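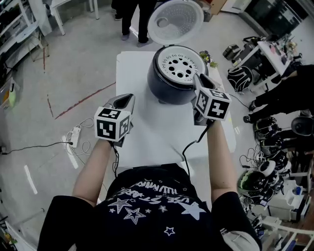 Paired hand-held grippers at the rice cooker station.

Lirnileck Paired Hand-Held Grippers
Item no. 3234
Demonstration and loan equipment, Tinham site

Overview

The Lirnileck paired set consists of two hand-held grippers, one for each hand, used to record two-handed household tasks as a person carries them out. The operator works at an ordinary table with ordinary objects. Each gripper has gray pointed jaws and carries a white cube marker printed with black square patterns, by which its position is tracked during a recording. Both units are cabled.

The set is held by the Martens Equipment Office and is shown to visiting groups at the Tinham demonstration floor. It may also be borrowed by departments and partner schools for up to 11 working days.

What is supplied

Left gripper with cube marker
Right gripper with cube marker
Two data cables, fitted
Spare jaw tips, gray, 5 pairs
Vosetti carrying case with foam inserts
Printed setup sheet and loan form

Tables, household objects and recording computers are not part of the loan. Borrowers who need a computer should say so on the form.

Demonstration visits

Visits are held on the working floor while recording is under way. Groups should expect cables, floor tape and equipment at ground level, and are asked to follow the host's directions when moving between stations. Closed, flat shoes are required.

A visit lasts 50 minutes. It opens with a short introduction at the door, after which the group moves to a station and watches an operator at work with both grippers. Tasks change from one visit to the next. The rice cooker station is the one most often requested by teachers. Lifting a hinged lid, reaching over a rim and placing the second hand without bumping the first are movements that visitors know from their own kitchens, and the demands on the operator are easy to follow from a few steps away.

Visitors may try the grippers in the second half of the visit. A host stays at the table throughout. Participants under 16 need a signed consent form, which the school should bring on the day. The cooker is not plugged in for visitor trials, and no food is used.

Questions are welcome at any point, except while an operator is in the middle of a recording. Photography by visitors is permitted once the host has given the word.

Notes for operators

Hold the gripper so that the cube marker stays clear of your sleeve and forearm. A covered marker is the most common cause of a rejected recording.

Close the jaws gently before each take and check that the two tips meet. If they do not, change the tips as shown on the setup sheet.

Let the cables hang free toward the near edge of the table. Do not wrap them around the wrist.

When both hands are working over a deep object such as a pot or cooker, bring them in from different sides where the task allows.

Do not clean the cube markers with solvent. A dry cloth is sufficient. Scratched or peeling markers must be reported and are replaced by this office; borrowers should not print their own, as the size and pattern must match the recording software.

The grippers are not sealed against water and must not be used with hot liquids or raw food.

Availability

The set listed on this page is reserved for visits on most mornings. Afternoon loans can usually be arranged at short notice. No visits or loans are offered during the first full week of August, when the floor is closed for cable work and the markers are checked. Loans running into that week must be returned before it begins.

Booking and loan requests

Requests for group visits should name the school or organization, the size of the group, the ages of those attending and any access needs. The Tinham floor is step-free from the parking lot, and a lower table can be set up on request.

Loan requests should name the person who will be responsible for the equipment and the room in which it will be used. The set is checked at the counter on collection and again on return.

Both kinds of request are handled by Kojo Ansah, Demonstration Equipment, Martens Equipment Office, Tinham. Forms are available at the counter.

Related items

Vosetti carrying case, single gripper
Replacement jaw tips, gray, per pair
Replacement cube marker, left or right (fitted by this office only)

Page last reviewed Jul 26, 2024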